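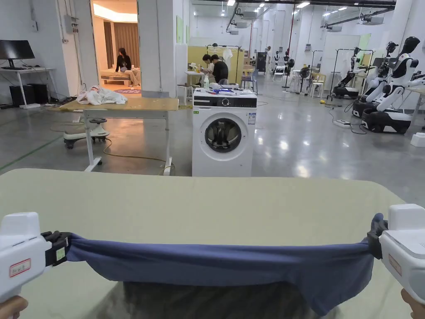
Cloth stretch with the handhelds, pale green table, before the first fold.

tavbench
Build log part 4. Last time I had the two hand-held grippers printed and wired but only one of them would hold calibration. Both are working now and we've moved on to cloth at the shared shop.

For anyone new: these are handles with a motorized jaw on the front. You hold one in each hand and do the chore yourself, and the jaw opening gets logged along with where the gripper is. Later the log goes to an arm with the same jaw on it. My end goal is one pair of arms in my basement that can fold the laundry. So far I have the grippers and a lot of logs.

Changes since part 3:

- Swapped the jaw encoder for one with 2048 counts per turn. The old one skipped when the trigger was let go fast.
- Black jaws now have a thin rubber face glued in. Bare plastic slid off anything thinner than a dish towel.
- Rerouted the motor wire inside the housing. It used to rub on my wrist.
- Firmware 25 is on both sides. Left and right finally start logging on the same button press.

The routine is: pick the cloth up by two ends, pull it tight above the table, lay it down, fold in half, fold again, push it to the side. We have 1147 runs saved. I haven't gone through them to throw out the bad ones yet.

Questions. Is pulling the cloth tight a good idea, or am I teaching a habit that will tear things up when a motor is doing it? And is anybody logging grip force on a build this cheap?

zollbridge_mike
Pulling tight is fine with your hands because you can feel when to stop. The arm can't. All it gets from your log is position, so if the next towel is an inch shorter it will keep going to the same width until something slips. I'd stop doing it completely. Pick up, lay down, smooth it with the side of the jaw.

coppertop
Disagree with mike. If you don't stretch it you get a droopy edge and the first fold is crooked every time. I ran it both ways on my Codell arms and the no-stretch version was worse by a lot. Just limit the motor current so it gives up early.

zollbridge_mike
Limiting current on the jaw doesn't help when it's the shoulder doing the pulling. You'd need to limit it on every joint, and then the arm sags when it reaches out.

coppertop
Mine doesn't sag. I have springs on the shoulders. They cost less than the rubber for the jaws.

haverford_shed
You can see in the picture that the cloth still dips a little in the middle. That's how I'd do it. Enough to get the edge mostly straight and then quit. If all the runs look like that I wouldn't worry.

Different question: what is the darker gray pile under it? If that's more fabric, does it mess up the lay-down? I had to clear my table down to one piece at a time before anything worked.

tavbench
It's more fabric, yes. I wanted some runs with other cloth on the table so it doesn't learn that the table is always bare. It does mess up the lay-down sometimes. The blue-gray one lands half on top of the pile and I have to drag it off.

On the stretch, most of the runs are close to that one. A few from the first evening are pulled a lot harder and I can drop those.

haverford_shed
I'd keep the drag-off ones and tag them. A recovery is worth having. But I'd get the plain version running on a real arm before adding more clutter.

wirenut_j
Force logging: I put a small load cell behind one finger. It worked for a month and then the glue let go. Motor current is noisy but it's free and you already have the wire. Log it raw and filter it later. Don't filter in firmware, you'll regret it.

Also your table color. Pale green under blue-gray cloth is pretty low contrast. Have you tried a darker top?

tavbench
No, I used the table that was there. I have a black bedsheet I could tape down but then it's cloth on cloth and the jaws will grab it.

coppertop
Use a sheet of black foam board. Or leave it alone. Your basement table isn't going to be a perfect color either, is it?

tavbench
The basement table is brown. Fair point. I'll do a batch on something brown.

zollbridge_mike
What do the grippers weigh? Mine were fine for ten minutes and then my forearms were done, and the late runs were sloppy compared to the early ones.

tavbench
I haven't weighed them. I get tired too. I've been switching off with another member, and our folding styles don't match, so that's a separate problem. He folds toward himself and I fold away.

wirenut_j
Pick one. Two styles in one set was the biggest mistake I made. The arm would start one way, stall, and start the other way. Split them into two folders at the very least.

haverford_shed
Agree with wirenut on that. Mixed cloth is good, mixed direction is bad.

tavbench
OK. Plan for now: split the runs by who did them, drop the hard pulls, turn on raw motor current for both jaws, and do a new batch on a brown top. I'll train on only my half first. The arms are still waiting on shoulder brackets, so coppertop, if you have a part number for those springs I'd like it.

coppertop
They're screen door springs from the Tavside hardware store, cut down. No part number. I'll measure one tonight and post the length and wire size. Wear glasses when you cut them.

zollbridge_mike
Still think you should do a small set with no stretch at all and compare. Fifty runs, one evening.

tavbench
I can do that while the brackets print. Will post both in part 5, probably in September.

Back to top | Contact the moderators | Posts copyright their authors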